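The Back Room at Mangubat - Shelves, Bricks and a Fresh Start

Welcome to our little gallery page! We have been at Mangubat for 8 years now, and in all that time the back room was the place where everybody put things down and then forgot about them. In September we decided it was time to put it right, and so many of you asked how it was going that I promised Giang Mạch I would sit down one evening with a pot of tea and write it all up properly.

The brick wall was the part we argued over longest. Bhupendra Negi wanted the whole thing painted to match the plain wall next to it, and I will admit I was tempted for a day or so. But the old bricks have such lovely reds and browns and oranges in them, with pale whitewashed patches here and there, and we could not bring ourselves to cover them up. So the bricks stayed, and the white shelving went in front.

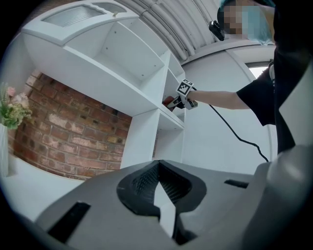

The unit came from Rimton, and Đức Tô and Pravesh Mahlangu spent the better part of two mornings putting it together (the first morning was mostly reading the instructions, and then reading them again). What won me over was the stepped column of cubbies, with the longer shelf running across the middle for things that are wider than they are tall. I also have a soft spot for the translucent panels in the top - they make a big white piece of furniture feel a good deal lighter.

The pink flowers in the white vase are artificial, and I make no apology for that, having managed to finish off every real plant I ever brought in! They cost me less than $100 with the vase, and I smile at them every time I come through the door.

Filling the shelves is slow going, and we are doing it a bit at a time. Cường Hoàng would like the small things kept in the cubbies and the middle shelf left fairly open, and I would like somewhere to put my teapot, so we are still talking. If you are passing in the afternoon, do stop in and say hello - the kettle is usually on, and Giang loves to show people around.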